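Small spare room, everything white or mix in dark furniture??

Nazanin Kiani
Posted 14th December

Hi all, quick one as I've got my mother in law arriving before Christmas and the spare room is still a building site. Box room really. North facing, one window, gets gloomy by lunchtime. Walls are done, two coats of Brinex in a warm white, and I like it so far.

Bed is a Raleck small double, white frame. Mattress is a Van Acker, also white obviously. Was going to buy the matching white table and the white drawers and be done. Then my sister came round and said it'd look like a dentist's. She's got a very dark bedside cupboard going spare, old, heavy, nearly black, and says it would "ground" the room. I think it'll just look like somebody left it there.

Also worried about marks. White furniture in a room where people dump suitcases, is that madness? And does the dark stuff show dust as badly as everyone says. Can't sand or paint the cupboard, she'd want it back one day.

Budget is not much. Need to decide by the end of the week or the drawers won't come in time. Thanks!!

Balthasar Leitner

Take the cupboard. It's free and you can send it back.

Longer version. I've done a few rooms this way, ours and two lets, and all white in a north facing room is not what people think. White needs light to look white. Without it you get grey. The warm paint helps but then the furniture is usualy a colder white than the walls, and the two fight. Hold your bed frame up against the wall on a dull afternoon and you'll see what I mean. Matching range or not, won't match the paint.

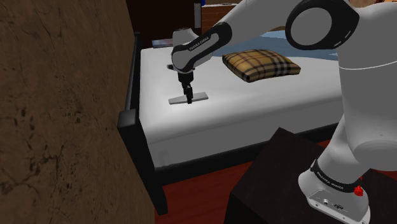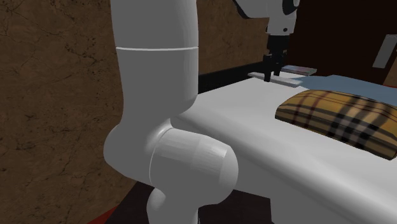 One dark thing in a pale room is fine, two is better, three and you've got a dark room. Put the cupboard near the bed and then repeat the colour somewhere small, a picture frame or a lamp base, so it doesn't look like an accident. The cabinet in the first one is a very dark brown, nearly black, and next to the white mattress it doesn't bother me at all. The grey thing lying on the mattress is the sort of in-between shade I'd want for a folded blanket in your room. A table I'd keep white, by the way, because a table takes up more of the eye than a cupboard does.

Marks – yes, suitcases will mark white drawers. Mostly black scuffs from the wheels, which come off with a damp cloth and a bit of bicarb. Go gently, try it round the back first. Chips don't come off. If the drawers are foil wrapped keep wet towels off the edges or the edges lift, ours did after one winter.

Dust on dark wood, yes, you will see it. On top only. Put a runner or a tray on it and dust the bit that's left.

Other things while you're at it:
Bulb matters more than furniture. Get a warm one, and a lamp low down by the bed as well as the ceiling light.
Mirror opposite the window or near enough.
Felt pads under the cupboard if it's that heavy. Lift it, don't drag it. Ask me how I know.
Leave a gap of 10 cm behind it if it's an outside wall, ours went musty with no air behind.

Don't order the drawers yet. A visitor for a few days needs hooks and somewhere to open a case, they won't unpack into drawers.

moth_and_kettle

disagree, small rooms want less contrast not more. mine is all white and I love it. got the Prametti drawers, 4 of them deep, easy to wipe, no complaints. only thing is the handles came loose, needed a screwdriver every month or so

dark cupboard will make the corner look like a hole imo. could you throw a pale cloth over it

Nazanin Kiani

Thank you both! Held the bed frame slat up to the wall like you said and oh dear, it does look blueish. Hadn't noticed till now and can't stop seeing it.

So have borrowed the cupboard. Took my sister's husband and a lot of swearing to get it upstairs. It's the size I thought but it looks smaller in the room than it did in hers, no idea why. Pads are on. Going to look for a blanket in grey or maybe a sort of oatmeal, and a lamp. Drawers on hold.

Moth – tried a cloth, looked like a seance. Took it off again.

One more if anyone's still reading, curtains. White again or not? Window is 12 inches from the corner on one side so there's nowhere much for them to stack.

Balthasar Leitner

Blind. Roman or roller, fitted outside the recess so it clears the glass when its up. Linen colour, not white. Curtains will eat your light with that little wall to pull back onto.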